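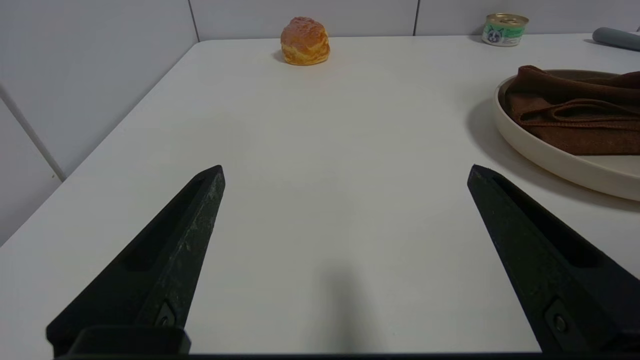 A cream puff and a can with a cat on the label on the sorting table at Skodon Hall.

Home News Community Sports Obits Contact

Kitchen swap fills Skodon Hall, more tables wanted

By Wayne Bellamy
April, 4:40 p.m.

Big turnout for the spring kitchen swap at Skodon Hall. Organizers logged 667 items through the door by mid afternoon, up on last year, and the line was still out to the parking lot at 3.

Rules same as before. Bring clean kitchen stuff, take home what you can use, no money changes hands. Unopened cans welcome. Baked goods go on a side table and are for eating, not swapping, though that got a bit blurry by lunch.

Plates and linens went first. Peelers, whisks and can openers slower, as usual.

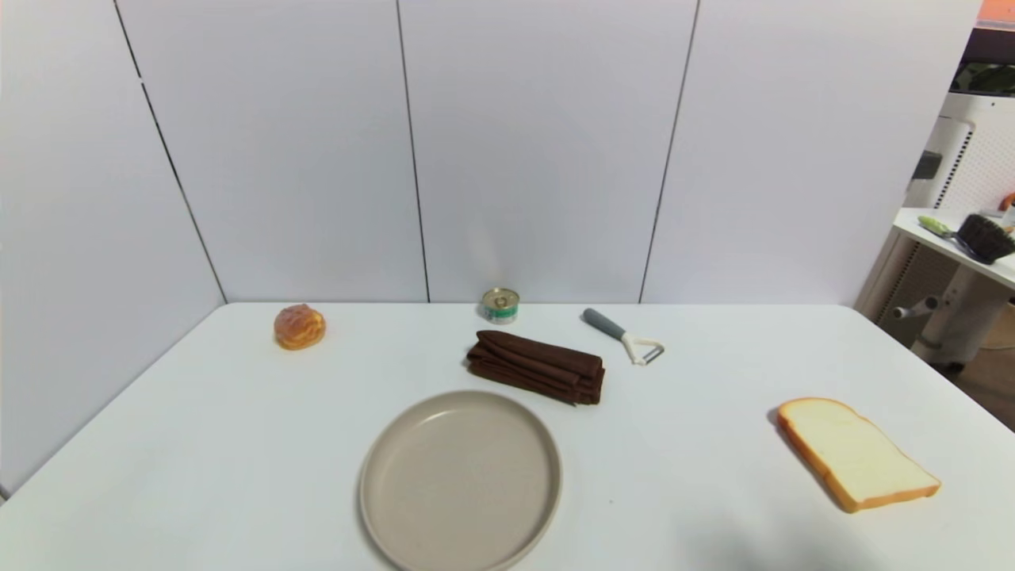

Sorting is the holdup, says Idimgate Neighbors, the group running the swap. Everything gets laid out on a white table before it goes to the main room, and things come out of the bags in no paticular order. A peeler next to a slice of bread, a folded brown cloth, a plate, a can. Food gets pulled to one side, cloth goes with cloth, and anything sharp is meant to be wrapped. The group had 20 folding tables this time and wants more for the fall.

Towels are the other ask. The hall took in 77 of them and they were gone in under an hour. Any color, any size, washed please. Fold them long if you can, they stack better on the shelves
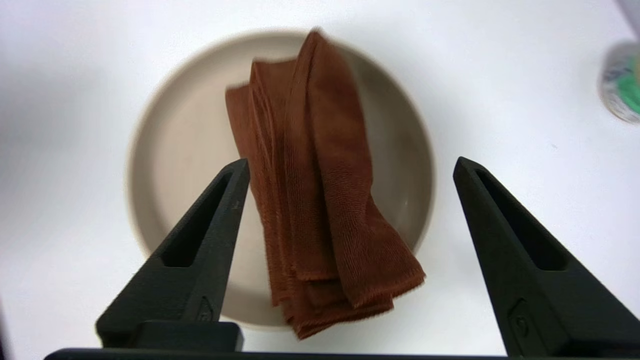 and they take up less room in the bins. Torn ones can go to the Paturura Street animal shelter, which has a box by the side door.

Leftovers go to the Dovhaniuk Center, where 125 families are signed up for starter kitchen boxes. Pickup is from the back entrance, bring your own bags.

The hall stays open untill 7 tonight. Drop off closes at 6. No large appliances, no glass jars without lids.

Shares 77 Comments 20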